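January 15, 2018. Workshop notebook, Proltwood

Long morning, but a happy one! The Salgado awards put out their list of women makers last night and three of ours are on it, which I read standing up in the kitchen with my coat half on. I have printed it and pinned it by the kettle so that everyone has to walk past it. The portraits are lovely too, though they have spelt Wever wrong under the loom picture (I have written to them, politely).

Anyway, the profiles. Lorcan wants one display board for each woman on the list, 8 boards in all, up before the evening at Predora. I set the first 4 today. The type looks best at the larger size, but then the quotations run over the fold, so I have gone down a step and given the names more room. Sérgio Teixeira thinks the names should be in red. I'm not so sure, and we agreed to try one each way and look at them again tomorrow with fresh eyes. 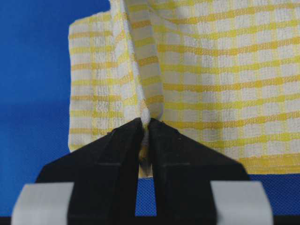
Do the women have to be under thirty to be listed?

The age limit was dropped from the Salgado list last year, so makers of any age can be put forward, and our oldest is sixty-one.

I've copied that in because Lorcan Gilmartin has been asked it twice on the telephone, and I'd like us all to give the same reply.

Word count for the whole set came to 812 before cutting, far too much for people holding a drink. I took out most of the schooling and kept the parts where they talk about the work itself, how they started, who taught them, what went wrong the first time. Those are the bits I'd stop and read. One of the longer ones still needs a trim but I couldn't bear to do it before lunch, and after lunch the printer jammed.

Still to do: board 7 has no quotation yet, ring her in the morning. Ask Sérgio for the good card. More blue tack.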